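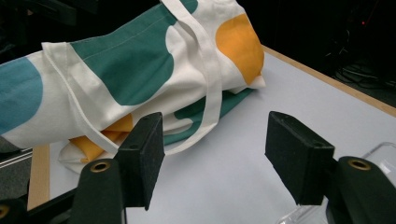 A printed tote and a gripper at the Litum open day, 16 Jun 2020.

I'd been wanting to get into Litum since January, so I showed up early and hogged a spot by the bag table!

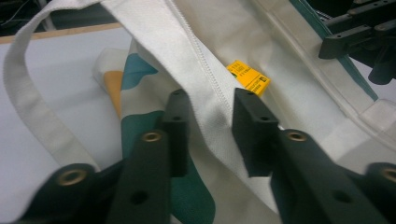

Folds and more folds.

Cloth is hard for these things, and I could've watched all day — a little yellow carton had me hooked too.

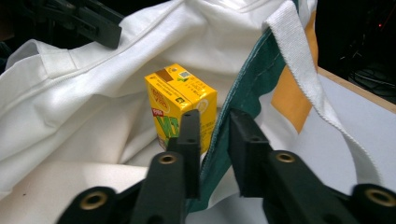 Trying it yourself

You hold one gripper in each hand. I got 10 minutes and wanted 100.

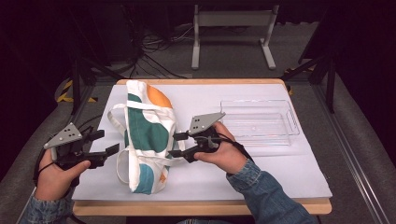
Clifford Zacharias thought bags were a tougher test than boxes, and I'm with him.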